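4. Task sequencing and grasp supervision

The hanging task was written as a state machine with one state per sub-goal: take a garment from the basket, lay it flat, insert the hanger, clip the shoulder, transfer to the rod. Each state calls the Fraser motion planner with a goal pose per arm and a joint speed limit. The first version, by Kipchumba Mbwambo, planned the two arms separately and collided with itself during insertion. The arms are now planned as a single system whenever both grippers are near the same piece of cloth.

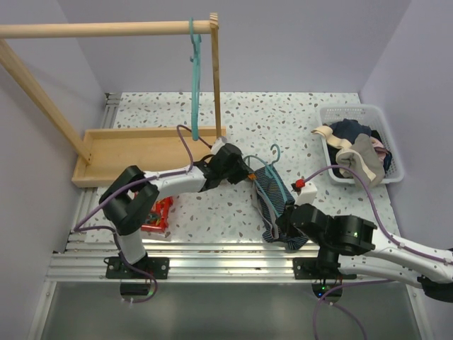

Insertion is the slowest state. The hook of the hanger is found by colour threshold, then a line is fitted to the bar. Once the bar is under fabric the fit is no longer valid, so the last good pose is kept and updated from the joint encoders alone. Drift over this step was 3 mm in the bench test, inside the tolerance set in section 2.

Esther Mohamedi wrote the grasp check. It compares commanded and measured finger width and returns held, empty or unsure. An unsure result triggers one repeat of the approach - a second unsure result stops the run and writes the log.
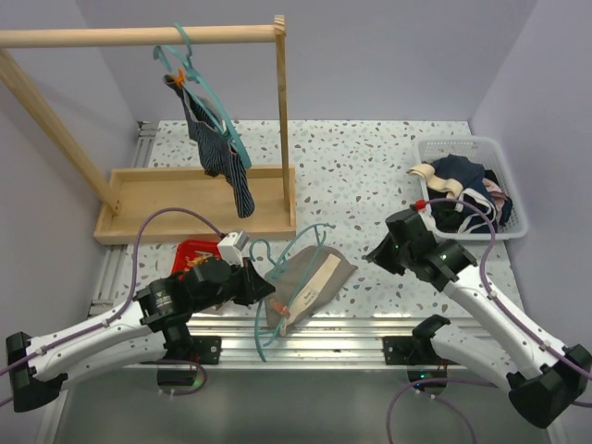

The rod and the tray base are stored as fixed obstacles. A garment already on the rod is not, and the planner has no model of how far it hangs down. As a stopgap, Shaohua Xie added a box below the rod that is switched on after the first transfer. It is larger than it needs to be and lengthens the left arm's path to the clips.

The log from the final test series has 108 entries, of which 57 come from the insertion state. Most are repeated hook detections. Replay scripts are in Appendix B.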